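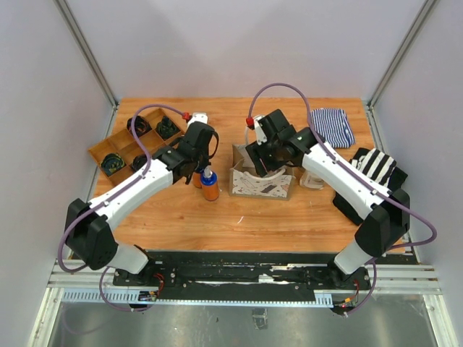
**Notas – palestra sobre a semana de quatro dias (25 min + perguntas)**

Abrir sem slide. Perguntar quem já leu um estudo sobre isto até ao anexo metodológico. Esperar. Costumam levantar-se poucas mãos.

## 1. O número que toda a gente cita

- Inquérito da Stodberg: 311 respostas, 80% "mais produtivos". Produtivos segundo quem? Segundo os próprios.
- As empresas candidataram-se ao piloto. Quem estava mal não se candidatou.
- Duração: 2 meses. Qualquer novidade aguenta dois meses – até um ginásio em janeiro.

## 2. O caso Lebrun

- Séverine Besnard defende que as reuniões encurtaram. Acredito. Mas encurtar reuniões não exige fechar à sexta.
- Perguntar à sala: quem atendeu o telefone nesse dia? No relatório não consta.
- NÃO entrar na discussão dos salários, come dez minutos.

## 3. O que me faria mudar de opinião

- Grupo de controlo.
- Dados de faltas e saídas ao fim de um ano.
- Uma empresa com turnos. A Imex tem 200 pessoas em turnos e desistiu em novembro; ninguém a convida para conferências.

Citar a Vilja Heinonen, que discorda de mim e tem razão num ponto: a semana de cinco dias também nunca foi testada.

## Perguntas prováveis

- "Então é contra?" – Sou contra a estatística. O dia livre aceito-o já.
- "E Furemdale?" – Só vi o comunicado de imprensa. Dizer isso mesmo e passar à seguinte.

Beber água antes da parte 2. Terminar às 11h40, a sala é precisa.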